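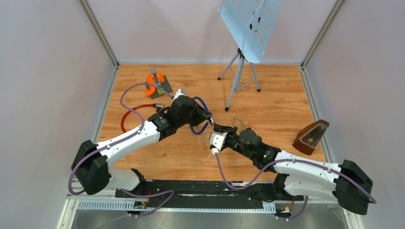
4 min read

Search this guide Go

Part 3: Setting up your Pakska match tracker

OK, you've charged the thing and you've got the vest on. Now we get it ready for a real soccer game! I've worn mine all season with Hurnell's over-32s, so these are the steps I use myself.

1. Slide the tracker into the back pocket of the vest, logo facing out.
2. Hold the side button until the light blinks green. Let go - if you keep holding, it resets.
3. Open the app and tap New Match, then pick your position. (I'm a left back, so I pick Wide Defender.)
4. Walk to one corner flag and tap Set Corner. Do the same at the other three, going clockwise.
5. Tap Kickoff when the whistle goes.

Note: Set the corners again whenever you change fields, even at the same park. I forgot once in October and it had me playing the whole first half in the parking lot.

Note: The tracker holds 51 matches. After that it records over the oldest one, so sync first if you want to keep it!

Caution: Take the tracker out before you wash the vest. Please.

Caution: Check with your referee before the game. Some leagues don't allow trackers at all.

At halftime, tap Pause and leave the vest on. Tap Resume when you're back out there.

Comments (3)

Pacheco: Does step 4 work on a small-sided field?

Silvana Fontes: Yep, same four corners, just pick Small Field first.

Jomalura: mine blinks orange after step 2, anyone?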